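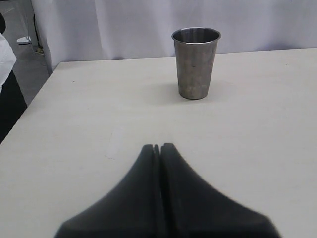
Section 9. Cups, Tumblers and the Table Top

The Merngate table has a matte top in pale cream-white, and it is meant to be used every day with cups, plates and cold drinks set straight down on it. A matte top shows some marks more readily than a glossy one. The faint gray streaks and smudges on the table here, with a stainless steel tumbler standing toward the back, are typical of a top in regular use and are no sign of damage to the coating. This section covers the first wipe-down, the placing of metal drinkware, and the removal of gray marks.

Before you start

You will need:
Two soft cotton cloths
A bowl of lukewarm water
Mild dish soap
The small bottle of Ditevness surface cleaner from the accessory bag (50 ml)

The legs must already be attached and the table leveled as described in Section 4. Do not clean the top while it is lying on the floor.

9.1 First wipe-down

1. Peel the protective film from the top. Start at a corner and pull it back low and slowly.
2. Wet one cloth in plain water, wring it out well, and wipe the whole top from one short side to the other.
3. Dry with the second cloth right away.
4. Look along the top from one end, with a window or lamp at the far side. Film adhesive shows up as dull patches.
5. If you find adhesive, put a few drops of Ditevness cleaner on the damp cloth and rub the patch lightly. Rinse and dry.
6. Leave the top bare for 9 hours before putting anything on it.

Note: Tables packed before August have a thicker film that may tear at the corners. Lift the torn edge with a fingernail. Do not use a knife.

9.2 Setting down metal cups

Stainless steel tumblers are a good match for this table. The Amissah tumbler sold with the set has a base narrower than its rim, so it takes up little room, but it tips more easily than a straight-sided mug when it is empty.

1. Check the underside of the cup for grit. Wipe it with your hand or a cloth.
2. Set the cup down flat. Keep it well in from the edge, especially where people walk past.
3. Lift the cup to move it. Do not slide it.
4. If the drink is hot, use a coaster. The top is rated for short contact with warm items only.

CAUTION: A single-wall steel cup gets as hot as the drink inside it. Hold it near the rim and do not fill it to the top with boiling water.

CAUTION: Never put a cup or pan on the table straight from the stove or oven. Heat damage to the coating cannot be repaired and is not covered by the warranty.

9.3 Removing gray marks

Most gray streaks are a thin layer of metal left on the surface by cups, cutlery or belt buckles. They sit on top of the coating and can be cleaned off.

1. Wipe the mark with a damp cloth and a drop of dish soap. Try this first, even on a dark mark.
2. If the mark is still there, apply Ditevness cleaner to the cloth — not to the table — and rub in small circles.
3. Wait about a minute and wipe with clean water.
4. Dry the area.
5. Repeat once if needed. After that, let the top rest a day before trying again.

A lighter patch that looks scuffed and does not change when cleaned is wear in the coating. It can't be rubbed out, and more rubbing will make it larger. Order touch-up kit 683 if the patch bothers you.

CAUTION: Do not use scouring powder, steel wool or melamine sponges. They polish the matte finish and leave shiny spots.

9.4 Spare parts

Part 216: cork coasters
Part 683: touch-up kit, cream-white

Parts are ordered from Toludura customer service. Give the table's serial number, printed on the label under the top next to the crossbar. Questions about coating repairs go to Helmut Kleinschmidt, and orders and returns to Socorro Restrepo.

Section revised 5 January 2022. Leg and crossbar adjustments are in Section 10.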